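Talk notes – "The shirt you already own" – Bidska library, 3/30/23

(slides are numbered on the printout, click on the bold bits)

**Start.** Say hello, thank Nattawut Tanasarn for the invite and the projector. Ask who is wearing something older than five years. Wait for hands. Wait longer than feels comfortable!

Then straight in. I love old shirts. I love how they're made, I love how they fail, and I especially love that they nearly always fail in the same few places – collar fold, cuff edge, elbow, the bit under the arm. Once you know those places you can look after them before they go.

**The notebook.** My gran kept a mending book from the year she married, 471 entries, mostly shirts and pillowcases. Read out the one about the blue poplin (page marked with green ribbon). She turned that collar twice. Explain turning a collar: unpick it from the stand, flip it, sew it back so the worn side is hidden underneath. Pass round the sample. Please do touch it, it's been through worse.

**Fibres, quickly.** Don't get stuck here like I did in February. Cotton gets stronger when wet, wool gets weaker, viscose gets a lot weaker. So a viscose blouse wants gentle squeezing and no wringing at all. If somebody asks about bamboo, say most of it is viscose and move on, there's a sheet at the back.

**Washing.** Cooler and less often. Buttons undone (done-up buttons pull on their threads in the drum), collar up, inside out for anything dark. My own test was the Torres shirt, which I wore and aired for 14 days before washing. People will groan. Let them groan, it's a good moment.

**Folding and creases.** Slow down here, it's my favourite part of the whole evening. A crease is a place where fibres have been bent and then set by heat, damp or weight. Fold a shirt on the same line every week for years and that line is where it wears through. So shift the fold! Move it a couple of centimetres each time. Spread it out on the bed first, smooth from the middle outwards, then sleeves, then sides.

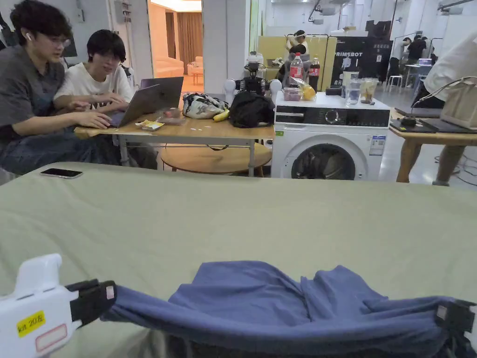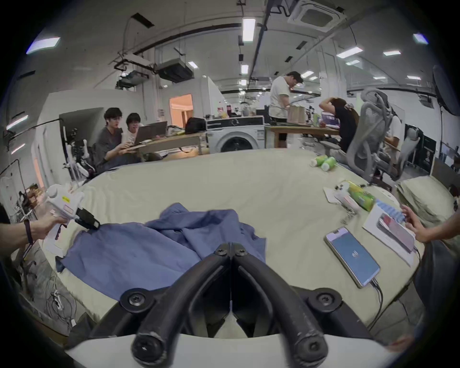 *Creases at bed height. The second picture has the shirt collar near the middle.*

Leave those up while I do the live fold on the table. Use the white shirt, the striped one shows badly from the back row. Collar first, always. Then invite one person up to try it – Belmiro Caldeira has promised to be the brave one if it goes quiet.

**The button jar.** Tip it out on the tray for the noise. 2,476 buttons when my niece sorted them over a wet half-term, and she won't let me forget it. Show the shank button and the four-hole. Show how to wind the thread under a button so the cloth has room to sit beneath it. Wonderful small trick, takes ten seconds.

**Where to get things.** Stutel for thread, Ditari for collar interfacing by the half metre. Swap shelf by the door on the way out.

**Questions.** Likely ones: moths (cedar is weak, freezing is better), yellow underarms (soak, be patient), ironing boards (I have strong views, keep it to a minute).

Stop at ten to nine, the hall locks itself. Bring the tray back!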